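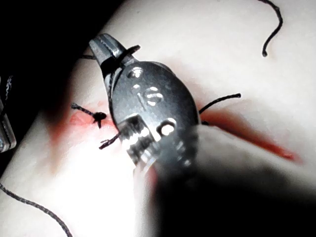 Brirnixについて

2022年10月 Brirnix編集部

Brirnixは、女子バスケットボールの育成年代を追いかけるウェブメディアです。トップリーグの順位表やスター選手の移籍なら、ほかにいくらでも読む場所があります。うちが書きたいのはその手前、中学や高校の体育館で、まだ背番号も定まっていない選手たちがどんなふうにうまくなっていくか。そこが面白くて面白くて、気がつけばサイトの記事は1,616本になりました!

始まりはDelleyという小さなクラブの観戦記でした。創刊メンバーの3人が同じ大会をそれぞれ別の席で見ていて、帰りの電車で感想を言い合ったら、全員が違う選手の話をしていたんです。ひとりはセンターの足の運び、ひとりは控えガードの声の出し方、もうひとりはベンチのタイムアウトの使い方。同じ試合なのにこんなに見どころがあるのか、と驚いて、それをそのまま並べて載せたのが最初の記事です。読み返すと文章はかなり荒っぽいのですが、いまも消さずに残してあります。

取り上げる内容

中心は試合のレポートと、プレーの解説です。ピック&ロールの守り方、ゾーンを崩すときのハイポストの使い方、速攻の2線目の走り方など、ひとつの場面をしつこいくらい細かく書きます。図が多いので、戦術の言葉に慣れていない保護者の方にも読んでいただけているようで、とてもうれしいです。得点の多い選手だけを追うことはしません。スクリーンの角度がきれいな選手、戻りの一歩目が速い選手を見つけると、編集部はかなり盛り上がります。

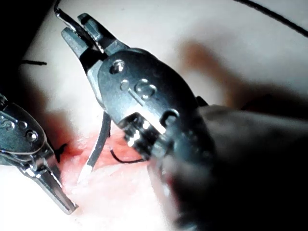
連載は現在7本あります。いちばん長く続いているのが「Lyimoノート」で、練習メニューをひとつずつ紹介するコーナーです。自分たちで必ず一度やってみてから書く決まりなので、左手だけのレイアップを90本打つ回では、翌日キーボードを打つのがつらかったです(記事の公開が一日遅れました、すみません)。ほかに、地方大会を回る旅日記、ルール改正の読みもの、バッシュの手入れの話、スコアシートの書き方講座などがあります。スコアシート講座は地味な企画のつもりが、マネージャーになったばかりの学生さんからの反響が大きく、続編を準備しているところです。

記事を書くときの約束

未成年の選手を扱うメディアですから、掲載の前には必ずチームに確認をとります。身長や学年などの情報も、大会プログラムに載っている範囲にとどめています。ミスの場面を取り上げるときは、どんな選択肢があったのかまで書きます。「将来の代表候補」といった見出しは使いません。15歳の選手に先回りして肩書きをつけるより、今日のフックシュートがどれだけ良かったかを書くほうが、私たちはずっと楽しいんです。

数字も好きですが、扱いには気をつけています。育成年代の公式記録は大会によって項目がまちまちで、リバウンドの攻守が分かれていないこともよくあります。足りない分は自分たちで映像を見直して数え、編集部集計と明記します。集計のまちがいを見つけてくださった方には本当に感謝しています。訂正は記事の冒頭に日付とともに残します。

Codwoodカップのこと

毎年4月には、Codwoodの市民体育館で小さな3x3の大会を開いています。参加資格は「バスケットが好きなこと」だけ。高校の部活を引退した人、子育てで長くボールに触っていなかった人、今週ルールを覚えた人が同じコートに立ちます。審判は編集部が交代で務めます。笛のタイミングが遅いとよく言われるので、目下練習中です。初戦で負けてしまったチームにも交流戦を用意しているので、どのチームも最低2試合はできます。申し込みの案内は年明けにサイトのお知らせ欄に出します。

書き手と情報を募集しています

うちの地区にこんな面白いチームがある、こんな守り方をする学校があった、というお便りを一年中お待ちしています。短いメモでも大歓迎です。遠くて取材に行けない大会も多いので、現地の様子を教えていただけると本当に助かります。観戦記を書いてみたい方は、まず直近に見た試合について好きなだけ書いて、お問い合わせフォームから送ってください。経験は問いません。編集部の全員が目を通して、必ずお返事します。大会の多い時期は少しお待たせするかもしれません。

チームや学校からの取材のご依頼も同じフォームで受け付けています。取材費や掲載料をいただくことはありません。運営費は読者の方の購読料と、戦術ノートの冊子の売り上げでまかなっています。冊子は大会の会場でも販売していますので、見かけたらぜひ声をかけてください。試合中はコートに夢中で気づかないことがあるため、ハーフタイムがおすすめです。

最終更新：2022年10月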